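Skillura pays people to sort spoons by hand, and says robots will learn from it

Gamutari: A small firm called Skillura has spent May collecting recordings of people doing table chores with hand-held grippers. The idea is that software trained on enough of these recordings will one day let a robot arm do the same chores alone. The firm has 431 recordings so far. It has no robot that has learned anything from them yet.

The work is plain to look at. Two grippers go over a table covered with a gray cloth printed with stars, and the things on the table get picked up and moved. Much of it is the kind of stuff found in any kitchen drawer.

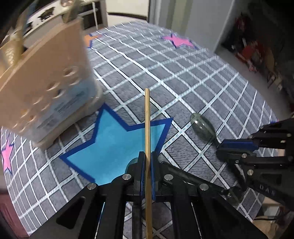 Why people and not robots

Driving a robot arm by remote control is slow and the arms cost money. A gripper with a camera on it can be handed to almost anyone. The picture from the tool is meant to match what a robot would see from its own wrist, so the learning system gets a person's movements from what is close to a robot's point of view.

Kanako Kobori runs the collection work for Skillura. Her target is 60 recordings per task before a task is called finished, and she is open about where that number comes from. "We picked it," she said. "Fewer than that and the model guesses. More and we run out of month."

That is a thin basis for a target. A recording of a person moving a spoon contains a lot that a machine may not be able to use: the glance at the next item, the small correction when a handle slips, the feel of the thing through the fingers. The camera gets some of that and misses the rest.

Thin sticks and dark, shiny spoons are a fair test, at least. They lie across one another, they reflect light, and a see-through bowl can look like part of whatever is under it. 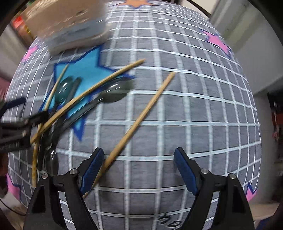 Kobori says the pile is set out differently for each recording so that the system doesn't simply memorize one layout. The cloth stays the same for a whole batch, though, and so does the room. Anyone who has followed this field will want to know what happens on a bare table in another house. Skillura hasn't tried it. A check at a second site, in Wada, is planned, and no date has been given.

There is also the matter of what gets thrown out. Of the 431 recordings, 46 were rejected, mostly for dropped items or for grips that went out of view. Kobori's view is that a clean set trains faster. The other view, which has plenty of support, is that a robot that has only been shown success won't know what to do when a chopstick rolls away. Skillura keeps the rejects on a drive and may go back to them.

People doing the recording work in pairs and switch after 2 hours. The firm would not say what it pays them.

Two hands make it harder. Each gripper sees its own side of the job, and the two views have to be lined up in time before they are any use. Kobori called this "the boring part, and the part that breaks."
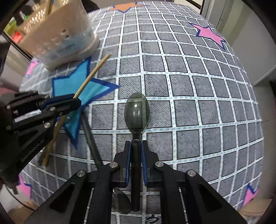

What comes next

The recordings will go to Bemby, a partner company that is to train the first model and run it on a pair of arms. Skillura expects to show a short demonstration of cutlery sorting when that is done. It would not promise that the items shown will be ones the system hasn't met before, and until somebody does that test, the number of recordings says more about how busy the firm has been than about what a machine can do.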